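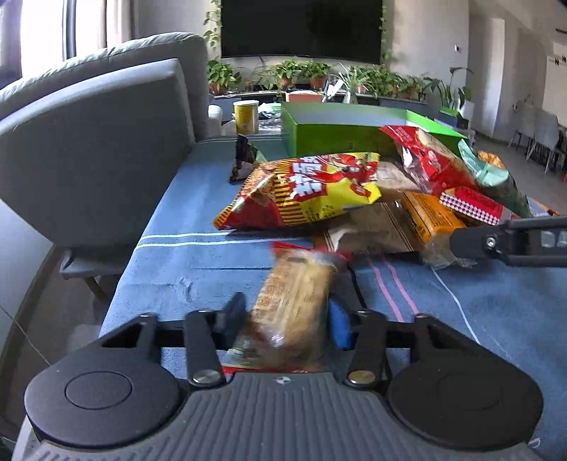

Unit 4: Moisture and Shelf Life in Dry Packaged Foods
Course notes, L. Fung

4.1 Water activity

Moisture content is the mass of water in a food divided by its total mass. Water activity (aw) is the vapor pressure of water in the food divided by that of pure water at the same temperature. The two are related but must not be used in place of each other. Two foods with equal moisture content can differ widely in aw, depending on how much sugar, salt, starch and protein they contain.

Most bacteria do not grow below an aw of 0.90. Most molds stop near 0.70. Almost no microbial growth occurs below 0.60. Crackers and chips are well under that limit, so their shelf life is set by texture and by oxidation of fat.

Water moves from high aw to low aw, whatever the moisture contents. In a filled cookie, the filling may hold less water than the shell and still lose water to it. Check aw for every component before calculating anything else.

4.2 Sorption isotherms

A sorption isotherm plots equilibrium moisture content against aw at a fixed temperature. For most dry starchy foods the curve is S-shaped. Between the monolayer value and the point where the product turns soft, a straight line is usually good enough. Its slope, b, is used in 4.4.

Isotherms measured by drying and by wetting do not coincide (hysteresis). For a product that gains moisture in storage, use the wetting curve.

4.3 The package as a barrier

Water vapor transmission rate (WVTR) is reported in grams per square meter per day at a stated temperature and humidity. A value without its test conditions cannot be used. Permeance is WVTR divided by the vapor pressure difference across the film.

Film data describe flat, undamaged material. Seals, folds and pinholes add to the total. Test finished packs as well as film, particularly small ones, where the seal is long relative to the area.

4.4 Estimating shelf life

For a linear isotherm and constant outside conditions:

ln[(me - mi) / (me - mc)] = (P A p0 t) / (w b)

me = moisture in equilibrium with outside air
mi = initial moisture
mc = critical moisture
P = permeance
A = package area
p0 = vapor pressure of pure water at storage temperature
w = dry mass of product
t = time

All moistures are on a dry basis, g water per g solids. If mc is greater than me, the product never reaches the critical point and the equation does not apply.

Problem set (due in May)

1. A Vosura oat cracker is packed at 40 g dry mass. Using the isotherm from lab, find b between aw 0.2 and 0.5.
2. Calculate t for the Dekon film at 100 cm2 package area. Repeat with the area doubled and the mass unchanged.
3. State which input contributes most to the error in your answer to problem 2.

Related items
Unit 3: Glass transition in starch and sugar
Unit 5: Fat oxidation and headspace oxygen
Lab 8: Measuring a wetting isotherm
Lab 13: Seal testing on finished packs
Reading: Msimang notes on barrier films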